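# Pinces à main « Layug » : questions fréquentes

Page tenue à jour pour les utilisateurs de l'atelier partagé de Turinville et pour les personnes qui reproduisent le montage chez elles. Les questions sont classées dans l'ordre où elles arrivent en général. Dernière relecture en novembre.

## Généralités

### Que comprend le montage ?

Deux pinces tenues à la main, une par bras, chacune reliée par un câble au poste d'enregistrement. L'opérateur exécute la tâche lui-même ; les trajectoires servent ensuite à entraîner le bras de l'atelier, que nous appelons Imo. Le logiciel de capture se nomme Clultuder et tourne sur une machine ordinaire sous Linux.

### Faut-il disposer du bras pour commencer ?

Non. L'enregistrement et la relecture se font sans lui. Le bras n'intervient qu'au moment de la validation, sur réservation. Une personne qui travaille à domicile peut préparer un jeu complet et l'apporter sur un disque.

### Pourquoi des pinces filaires ?

La première version était sans fil. Les horodatages dérivaient d'une pince à l'autre, et l'écart dépassait parfois 80 ms en fin de session. Le câble supprime la dérive et alimente l'électronique de la pince. Il gêne un peu les rotations du poignet - voir la section « Câblage ».

## Fabrication

### Quelles pièces faut-il imprimer ?

Le corps, la poignée, les deux doigts et le capot du connecteur. Les fichiers sont dans le dossier `layug/meca`. PETG pour le corps, TPU pour les patins des doigts. Remplissage à 40 % dans la poignée, sans quoi les inserts filetés s'arrachent au deuxième démontage.

### Peut-on imprimer l'ensemble en PLA ?

Pour un essai de géométrie, oui. En usage prolongé, la glissière se déforme sous l'effort du ressort et la course des doigts n'est plus linéaire. L'étalonnage devient alors faux sans message d'erreur.

### Les doigts ne se referment pas complètement. Que vérifier ?

- l'absence de bavure dans la glissière, côté poignée ;
- le sens de montage du ressort de rappel ;
- le serrage de l'équerre métallique, qui peut pincer le corps si les vis sont trop courtes ;
- l'épaisseur des patins : deux couches collées l'une sur l'autre suffisent à bloquer la fin de course.

### Quelle est la masse d'une pince terminée ?

La pince droite de l'atelier pèse 696 g, câble non compris. Au-delà, la fatigue de l'avant-bras se lit dans les données : les trajectoires descendent en fin de série.

## Câblage

### Quelle longueur de câble prévoir ?

3 m par pince. Un câble plus court tire sur le poignet dès que l'on tend le bras. Un câble plus long fonctionne, mais traîne sur le plan de travail et finit par déplacer les objets légers.

### Comment faire passer les câbles ?

Le câble descend de la pince vers l'opérateur et quitte la table par le bord avant. Ne pas le faire passer par-dessus l'épaule : à chaque rotation du tronc, il transmet un effort latéral à la poignée. Une boucle de détente est à prévoir au niveau du genou, fixée au tabouret ou au pied de table.

### La pince gauche se déconnecte de manière aléatoire.

Dans la plupart des cas signalés, le connecteur est en cause. Refaire le sertissage avant de changer quoi que ce soit dans Clultuder. Si le défaut persiste, intervertir les câbles : un défaut qui change de côté vient du câble, un défaut qui reste à gauche vient de la carte.

## Étalonnage et enregistrement

### À quelle fréquence faut-il étalonner ?

Au début de chaque session, et après tout choc ou démontage. La commande `clultuder calib --both` demande une ouverture complète, une fermeture complète, puis un maintien en position neutre. Les deux pinces doivent être étalonnées ensemble ; mélanger un étalonnage neuf à droite et un ancien à gauche décale la synchronisation des fermetures.

### Quels objets utiliser pour les essais ?

Pour la prise en main, des objets rigides et opaques. Viennent ensuite les objets souples, transparents ou suspendus, qui posent chacun un problème distinct : le contour d'un plastique transparent se confond avec la table, un objet pendu à un fil continue d'osciller après l'arrêt de la main. La tâche de rangement combine les deux difficultés et n'est proposée qu'aux opérateurs ayant déjà validé une série simple.

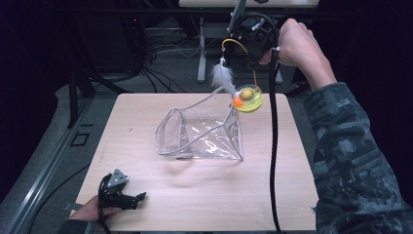
*Tâche de rangement : jouet pour chat à plume tenu par la pince droite, sac en plastique transparent sur la table.*

### Comment limiter le balancement d'un objet suspendu ?

Ralentir avant le point de dépose et attendre l'amortissement. Saisir le fil plus près de l'objet réduit aussi l'amplitude, au prix d'une approche plus basse. Ne pas corriger par de petits mouvements en sens inverse : l'opérateur y arrive, le modèle les reproduit mal, avec un retard qui entretient l'oscillation.

### Que fait la seconde pince pendant ce temps ?

Elle peut maintenir le contenant ou rester au repos près du bord de la table. Les deux stratégies sont admises, à condition de n'en garder qu'une par série. Indiquer le choix dans le champ `role_gauche`. Une pince au repos reste enregistrée, et ses données sont conservées.

### Les reflets sur le plastique rendent-ils une prise inutilisable ?

Pas nécessairement. Une prise est rejetée si l'ouverture du sac reste illisible pendant toute l'approche. Quelques zones saturées sur les plis ne posent pas de difficulté. Orienter l'éclairage de côté améliore les choses ; l'augmenter les aggrave.

### Combien de démonstrations faut-il ?

Environ 2 000 pour une tâche à deux mains avec objet souple. Une tâche à une main avec objet rigide en demande nettement moins. Il vaut mieux répartir les prises sur plusieurs jours et plusieurs opérateurs que remplir le quota en une seule séance.

### Faut-il conserver les essais ratés ?

Oui, étiquetés `echec`. Clultuder les exclut de l'entraînement par défaut, mais ils servent à régler le détecteur d'anomalies. Seules les prises interrompues par une déconnexion sont à supprimer.

## Atelier

### Quand le poste est-il accessible ?

Aux heures d'ouverture de l'atelier, et le dimanche après-midi sur inscription. Le bras Imo est hors tension le dimanche ; l'enregistrement avec les pinces reste possible.

### Peut-on emprunter une paire de pinces ?

Une paire est réservée au prêt. Elle est remise avec ses câbles, un jeu de patins de rechange et la feuille d'étalonnage. Relancer malgré tout l'étalonnage à l'arrivée, le transport suffit à décaler la position neutre.

### Où signaler une erreur dans cette page ?

Dans le suivi du dépôt, étiquette `doc`. Préciser la version de Clultuder (`clultuder --version`) et, pour une question mécanique, la révision gravée sous la poignée.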